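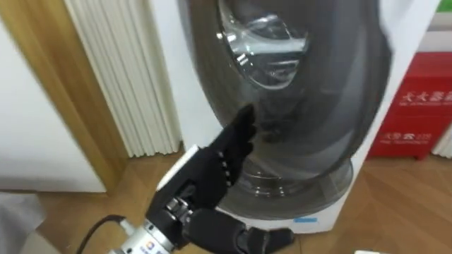 About Undimik

Who we are

Undimik is a small engineering company. We work on one question. Can a machine do the chores yet? The boring ones, at home and on the shop floor. Laundry, mostly, at the moment. Also bin sorting, wiping down, fetching and putting back.

Short answer: some of it, sometimes, slowly. Longer answer is on this page, more or less.

Started by Rin Higuchi, who came out of packaging machinery and got tired of robots that only did one thing behind a fence. First office was a desk in the back of the Dirska building. We have more desks now. Not many.

What we do

We take a chore, split it into steps, and work on the steps until the whole thing holds together. A load of wash looks like one job to a person. For us it's find the handle, open the door, get the clothes out, don't leave a sock behind, close the door, carry the basket, don't fall over. Each one is its own problem. The sock is a big problem.

Doors are going OK. Round doors on front loaders were bad for a long time, the glass is dark and shiny and the depth readings go strange. Better since March. Soft stuff is still hard. A towel is never the same shape twice and a fitted sheet is worse.

Walking and reaching at the same time, also hard. We do plenty of that work with the robot on overhead cables.

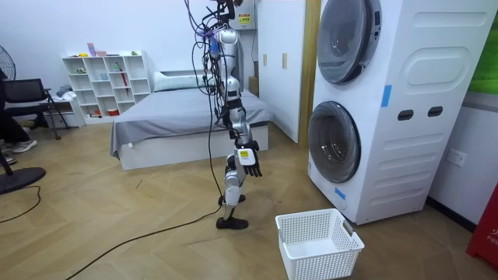
We test in a room set up like a home because a bench tells you very little. On a bench everything is at the right height and there's no bed to walk around. Stacked machines are a good one, same kind of door at two heights, and the low one means bending. Bending with a basket nearby is where balance and hands start arguing with each other.

How we count

A chore gets 100 tries. Same start, nobody helping. If a person has to step in, that try is a fail, even if they only nudged a sleeve. We write down all 100, bad ones too. So far the log has 2589 tries in it across everything. Lots of fails in there. Customers can ask to read it and a few have.

We don't show sped up video. If it took eleven minutes to empty a drum you get to watch eleven minutes. Bring coffee.

Shop floor

Easier than homes in some ways. Bins stay where you put them, the light is the same all day. Our work with Deák is on parts totes and machine loading, and there the question is mostly speed and wether it can keep going through a shift. Not there on speed. Close on the rest.

Nandano is our software, the piece that decides what the robot should try next when the first try didn't work. It started as a laundry tool and now runs on the shop floor jobs too. Ask us about it, we have no brochure yet.

Can I buy one?

No. Not for your house. We get this email a lot, and thank you, but we're not selling a home robot and we don't have a date. We take on 3 outside projects at a time, normally companies with a repeat handling job they want looked at properly. If we think a conveyor would do it cheaper we'll say so.

Visits

Open lab day is Sat 26 September. Doors at ten, last group in at three. Closed shoes please, and stay behind the line on the floor when something is moving. Kids fine with an adult. Write first so we know how many are comming.

Jobs

Looking for a hands person (grippers, tendons, small motors) and somebody who likes writing test plans. Send a short note and one thing you built. No cover letter needed.

Contact

Use the form on the contact page. Rin reads most of it, usually in the evening, so give it a few days.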